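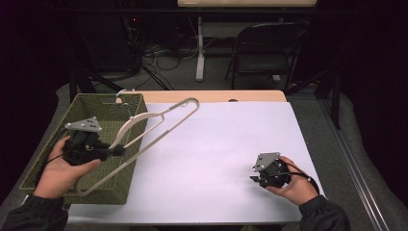

Hangers, mostly: a visit to Kimport

Kimport lets outsiders into its Novbridge returns center twice a year, and I got the April tour, led by Denise Holroyd. The building handles 665 orders a shift. I had hoped for conveyor belts and got a lot of carpet.

The stop everyone lingered at was the hanger table. People there work with a gripper in each hand, a hanger, a woven basket and a white sheet, repeating small moves so that the Mosero system can learn them. It is a strange promotion. Wendy Pearce hung up returned coats for years and now does it through a pair of black jaws, for slightly better pay and with a chair nearby.

I asked her if she minded teaching her replacement. She said the replacement still couldn't manage a scarf, and she'd worry after that — meanwhile her wrists are sore in new places.

Denise prefers the word "redeployed" and used it often. The packing line went from 201 people to nearly 150, and most of the others moved to checking and repair. Two of them now write the instructions for the grippers, which run longer than my lease.

Lunch was in the canteen. The soup is still ladled by hand.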